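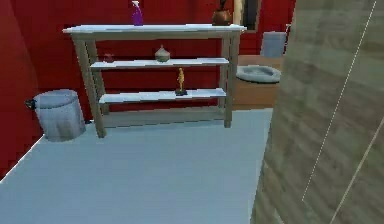

4. What sellers call a pale wood finish

4.1 Material

The corpus consists of 1,644 furniture listings posted by private sellers on Dantas, the classifieds board that serves Clilville and the towns downriver of it. We kept every listing whose title or body contained at least one color word applied to wood. We threw out commercial sellers, whose color words come from a manufacturer and tell us mostly about the manufacturer. We also threw out listings in which the color word turned out to belong to a dog in the foreground. Spelling was left as found, so "grey" and "gray" are counted together and "griege" is counted with the word its author was presumably reaching for.

Color terms were coded using the Nimier scheme, which sorts them into plain terms (white, brown), treatment terms (whitewashed, stained, limed) and mood terms (coastal, farmhouse, Scandi). Nimier was drawn up for house paint and has the confidence of a system that has never met a bookcase. We made 2 changes. Wood species used as colors ("oak colored") were moved out of the plain terms and given a class of their own, and "natural" was allowed to be a mood.

Cookie notice: We use cookies to remember your preferences and measure readership. By continuing to browse you accept our cookie policy. Accept all | Manage settings

4.2 The trouble with pale

Dark furniture gave us little difficulty. Sellers call it dark, or brown, or dark brown, and buyers arrive expecting something dark and brown. Pale finishes are where the vocabulary comes apart. A thin white treatment over visible grain sits between several ordinary words without belonging to any of them, and sellers settle the matter in whichever way flatters the table.

Figure 2 is a case in point. The console shelf has a pale grey-white finish with faint grain, and its boards look slightly bluish in the light. Against a red wall, it would pass for white in most conversations. Beside a refrigerator, we suspect, it would not. Listings for pieces of this general kind called them white, off-white, gray, driftwood, whitewashed, bleached, "blue-ish but not in a bad way," and, in one case we have thought about a good deal, "beige (cold)."

The wall deserves a word of its own. The tendency of a neutral surface to lean away from a strong color beside it has been known to painters for a very long time and to people selling sideboards for no time at all. Sellers describe what they see in the room they are standing in. The buyer then carries the object into a different room and feels cheated by a table that has done nothing. Several complaints in the Dantas message threads follow exactly this course, and in one of them the two parties exchange photographs of the same drawer front until well into October.

4.3 Agreement between sellers

To find out how far sellers agree, we drew 200 listings at random from the pale group and asked a second person to name the finish from the photographs alone, with the text covered up. The second namers were 50 Dantas users recruited through the board. They were paid in listing credit, a currency they treated with more respect than we had expected.

Agreement was good on plain terms when the wood was fully covered by paint. It fell away as soon as grain was visible. Namers who could see grain wanted a treatment word, and then disagreed about which treatment. "Whitewashed" and "limed" were used as if they were the same thing by almost everyone except two retired cabinetmakers, who left comments in the margin. Mood terms fared worst. No namer produced "coastal" without having seen it first, which suggests that coastal is less a color than an ambition.

We had supposed that sellers would choose the word closest to white, on the theory that white sells. The interviews did not bear this out. Many said they avoided "white" for fear of being held to it. One seller explained that gray was safer, as nobody had ever driven across Clilville to return something for being insufficiently gray.

4.4 Limits

All the photographs were taken by sellers, under the lights sellers happen to own, and we made no attempt to correct for this. Sales (Anderson Sales, in his notes on an earlier draft) objected that a study of color words which never measures a color is a study of manners. We accept the description. The instrument needed to measure the finishes was on loan to the textile group at Clivum for the whole of the coding period, and they have been very apologetic about it.

A second limit is that Dantas lets sellers edit a listing after posting. Where an edit changed the color term, we kept the first version. Most edits moved from a mood term to a plain one, usually following a message from a buyer, and some of those messages were short. The edited terms are discussed in Section 5 together with the listings that gave up on color entirely and wrote "see photo."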